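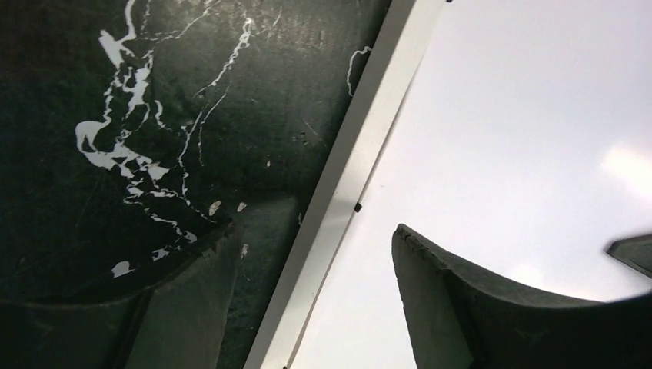 Progress report no. 2 - household product testing, small kitchen appliances

To: program office, Hendarel
From: test coordination, Idside
Feb 19, 2018

Where we are

Electric kettles finished. Toasters mostly finished. Slow cookers started late and still running. Money is fine, time is not. Details under each heading, sorry for the short form, we are in the middle of the slow cooker runs and I am writing this between temperature readings.

Kettles

All 17 models through the full program. Boil time, energy per liter, noise, outside surface temperature, lid and handle checks, scale build-up after the hard water cycles. Data is cleaned and with the writers. Main result for shoppers is that price tells you very little about boil time. It does tell you something about noise, the cheap ones are loud.

Two things to flag. First, one model kept switching off before a full boil. We bought a second one from a different store and it did the same, so it goes in as a fail. The maker has been sent our numbers and has until the end of the month to answer. Second, the water level windows. Several are off by enough that a person filling to the "one cup" line gets well under a cup. We didn't plan to score this but readers write in about it, so it's now a line in the table.

Toasters

Browning evenness done for all models. Repeat batches done too - that is the test where we run batch after batch with no rest and see if the last one comes out darker than the first. Most do. Crumb tray and cleaning scores done. Still missing: the frozen bread runs on the four-slice models. The bread order came in short and we didnt want to switch brands halfway.

Scoring of the browning is by color chart, two people, scored apart and then compared. They agreed on 84 percent of slices the first time. The rest went to a third scorer. That is better than last round and I would put it down to the new lamps at the Vidal lab, the old ones were yellow.

Slow cookers

The weak spot of this report. We had planned to start right after the kettles but the temperature loggers from Guvska came back from calibration with a drift problem and had to go out again. We lost about 7 weeks. No way around it, the hold-temperature test is the one that matters for food safety and we can't run it on loggers we don't trust.

Loggers are back now and check out fine against the reference probe. Low setting runs under way. High setting next, then the "keep warm" test, then the cooking panel with the beef stew and the dried beans. The stew recipe has been cut down a bit so it fits the smallest pots at the same fill level as the bigger ones.

Early look, please don't quote: 7 of the models run hotter on low than the manual says. Not dangerous, but dinner will be overdone if you leave it all day. Want the second run before we say so in print.

Purchasing

All samples bought at retail, no maker samples, same as the grant terms say. Receipts are scanned and in the shared folder. One slow cooker was discontinued after we bought it and we have dropped it from the list. We'd like to use that money for a second unit of the best seller, unless you object.

Budget

Under on purchasing, over on lab hours. The over part is nearly all the waiting and re-setup from the logger problem. Guvska has agreed to waive the second calibration fee, which covers some of it. Net effect is small and we are not asking for more. We do ask to move the unspent travel line into lab hours, form attached separately.

Reader survey

Went out with the newsletter. Response was good on kettles, thin on slow cookers. Most common gripe by far is cords that are too short. We'll add cord length to all three tables, easy to do, everything is still in the building.

Schedule from here

Kettle article - in edit, then legal.
Toaster article - follows as soon as the frozen bread runs are in.
Slow cooker article - was planned for spring, now September. We think this is safe, it leaves room for one repeat of the hold test if something looks odd.

What we need from you

An OK on the travel line. An OK on the second unit of the best seller. And a decision on wether the three articles go outside the paywall together or one by one, the web team keeps asking and it changes how they build the comparison table.

Next report when the high setting runs are in.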